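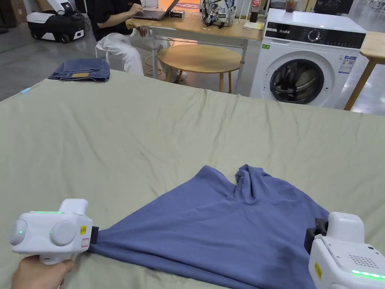 The Shirt Is the Hardest Part

Ask people which clothes they hate to fold and many will say fitted sheets, which are not even clothes. Ehsan Memon gives another answer. For him it is the plain cotton T-shirt, the one everybody owns too many of.

"Jeans help you," he told me. "The cloth is heavy, it has strong seams, you put one leg on the other and it stays. A T-shirt wants to go back to being a ball."

Memon ran the folding table at Lysenko, a laundry with a small shop in front, for ten years. Now he teaches an evening class on Wednesday, and I went to two of them with a bag of my own washing. At home I counted what was in my drawers before the first class: 32 T-shirts, of which I wear perhaps a third.

His first lesson is about the surface. A bare table is too slippery for light cotton, and a bed is too soft, so the shirt sinks and the creases stay inside the fold. He likes a big table with an old cotton sheet over it. The sheet does not need to be ironed. Small wrinkles in it do no harm, and the cloth holds the shirt a little while you work.

The second lesson is the pull. Before any folding, you take the shirt at two places and draw it out until the slanting creases become flat. Most of us pull too hard and only at the hem, and then one side becomes longer than the other. Memon pulls, lets go, moves his grip higher and pulls again. He never shakes the shirt in the air, as my mother did with great noise on the balcony.

After this the fold itself takes perhaps 7 seconds. Sides to the middle, sleeves back, bottom up to the collar. Finished jeans go to the far edge of the table, with the waistband towards you, so that you can read the size or the brand without opening the pile.

I asked him about folding boards. He has tried the Pulent and the Jutari, and he finds both good for children and for shops where every pile must be the same width. At home he uses only his hands.

My blue shirts are now standing in a row in the drawer. The socks I have not started.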